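Last updated Oct 4, 2024. If you pulled a copy before then, please grab a fresh one: the box coordinates in the old file had the north and south edges of the wood swapped. Thank you to everyone who wrote in about it!

# veris-dormouse

Nest box records from the return of the hazel dormouse (*Muscardinus avellanarius*) to the Kernero valley. 29 animals went into the wood over 2 summers, and every box check made afterward is in this repository, including the empty ones, the flooded ones, and the ones with a very cross wren inside.

We love these data. They're messy in places, but they cover the whole stretch from the first soft-release cages to wild-born young, and we haven't found many small mammal projects that put the raw checks out where anybody can use them. Please use them!

## What's in the repo

| File | What it holds |
|---|---|
| `boxes.csv` | one row per nest box: ID, block, height, aspect, tree species |
| `checks.csv` | one row per box per visit |
| `animals.csv` | released animals, with sex, release block, and weight at release |
| `habitat.csv` | shrub cover and hazel age class for each block |
| `notes/` | field notes typed up as plain text, one file per visit |

There are 159 boxes and 1420 box checks. A check gets a row even if the lid was stuck and the box couldn't be opened; look for `status = unopened`.

## Site layout
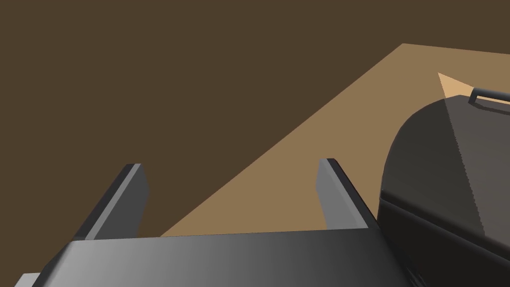 Kernero Wood is one solid block of old hazel coppice with oak standing over it, and two strips of younger hazel run out from its northern edge into the pasture. The strips were planted to carry dormice toward the hedges beyond, and much of the interesting movement happens along them. For a feel of the shape without opening a GIS, look at the gripper: the broad flat palm is the old coppice, and the pair of fingers rising from its far edge, side by side and tilted slightly inward, are the strips. In `boxes.csv` they are called `strip_w` and `strip_e`, and the coppice is split into `core_a` through `core_d`, starting at the river.

Costache, the wood across the river, is our comparison site. No dormice were released there. It has boxes of the same design, checked on the same visits, and it gives you a baseline for wood mice, wrens, tits, and bumblebees. Filter on `site` if you only want one wood. Please don't pool them by accident (one of us did, and spent a long evening wondering why occupancy had collapsed).

## How the checks were done

Boxes face the trunk, with the entrance hole on the trunk side, so birds use them less. On each visit the checker blocks the hole with a cloth, lifts the lid a crack, and looks. If there's a dormouse or a fresh nest inside, the whole box comes down and goes into a large clear bag before anything is handled. Animals are weighed, sexed, checked for a microchip, and put back in the same box. All handling was done by licensed people or by trainees working right beside one.

Nests are recorded by type:

- `dm_woven`: tightly woven honeysuckle bark, often with green leaves around it
- `dm_loose`: leaves only, with some structure, judged to be dormouse
- `mouse`: a jumble of leaves with no weaving, often with a smell you won't forget
- `bird`: moss, feathers, or both
- `insect`: bumblebees, hornets, wasps
- `unsure`: use this one with care, and read the note

The line between `dm_loose` and `mouse` is the weakest part of the whole set. Zamfira Anghel went back through the field notes in September and recoded every loose nest blind to block and date. Her call is in `nest_zA` and the original is in `nest_field`. Where they differ we've left both alone. If you're fitting an occupancy model, the disagreement is useful information and we'd be thrilled to see somebody model it properly.

## The Dorkness score

Yes, it's really called that. Snædís Frandsen typed it into a column header very late one night, everybody liked it, and by the time we thought about changing it the name was in three scripts and a talk. Dorkness is how dark a box site is after sunset, read with a sky meter held at box height and rescaled so that bigger numbers mean darker. The lane along the east side of the wood has streetlights, and `strip_e` gets a fair amount of spill from them.

It's a single reading per box, taken on clear nights with no moon. It doesn't tell you how the light changed through the season as the leaves came out. We still think it's a great little covariate! Dormice are strictly nocturnal, and very few release projects have any light data at the level of the box. 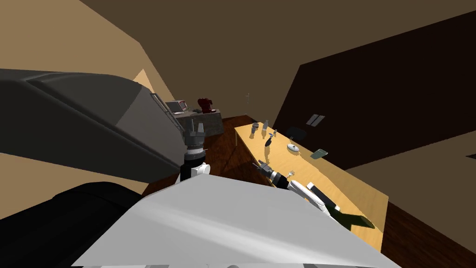

Values run from low at the lane to high in the middle of the coppice, and a blank means the box was moved before it could be measured. Don't fill blanks with the block average for `strip_e`, where the score drops off steeply from one end to the other.

## Getting started

```python
import pandas as pd

boxes = pd.read_csv("boxes.csv")
checks = pd.read_csv("checks.csv", parse_dates=["visit_date"])

d = checks.merge(boxes, on="box_id", how="left")
d = d[(d.site == "kernero") & (d.status != "unopened")]

d["dm"] = d.nest_field.isin(["dm_woven", "dm_loose"]) | (d.n_dormice > 0)
print(d.groupby(["block", "season"]).dm.mean())
```

The files are UTF-8 and comma separated. Missing values are empty cells, never `-1` or `999`. Weights are in grams, heights in meters.

## Things to watch out for

**Box moves.** Some boxes were shifted to a neighboring tree after a limb came down. They keep their ID and get a new row in `boxes.csv` with a later `from_date`. The simple merge above will duplicate their checks, so for real work join on ID and date together.

**Uneven visits.** `core_d` floods. In wet springs we couldn't reach it, and those checks are missing altogether instead of being logged as unopened. The notes say which visits were affected.

**Microchips.** Only adults and well-grown juveniles were chipped. A dormouse with no chip could be wild-born, or it could be a juvenile too small to chip on an earlier visit. The `origin` column uses `released`, `wild_born`, and `unknown`, and we've been stingy with `wild_born`.

**Torpor.** An animal in torpor was not warmed up just to get a reading. Expect gaps in sex and chip number for the cold visits at either end of the season.

**Counting twice.** A dormouse can turn up in two boxes in the same week. Summing `n_dormice` across a block won't give you a population size. Please use the chip numbers and a capture-recapture model if that's what you're after.

## Locations

Coordinates are shifted by a fixed offset, the same for every box, so distances and directions between boxes are right but the wood isn't where the file says it is. We do share the true positions with people working on climate or land cover questions. Open an issue saying what you need and Snædís will get back to you.

## Reuse and citation

The data are CC BY 4.0 and the scripts are MIT. Cite as:

> Anghel, Z. and Frandsen, S. (2024). *Veris: nest box records from a hazel dormouse reintroduction in the Kernero valley.* Data set.

You don't have to ask before using any of it, but do tell us what you find! A student project that only looks at wrens would make our week. So would somebody taking on the bumblebee rows, which we recorded carefully and have never so much as plotted.

## Still to come

- Hazelnut gnaw surveys from both woods (typed up, being checked)
- Hedge boxes beyond the end of `strip_w`, once they've had a full season
- A proper join script that handles the box moves
- Honeysuckle cover for `habitat.csv`, which Zamfira has on paper and is entering block by block, starting at the river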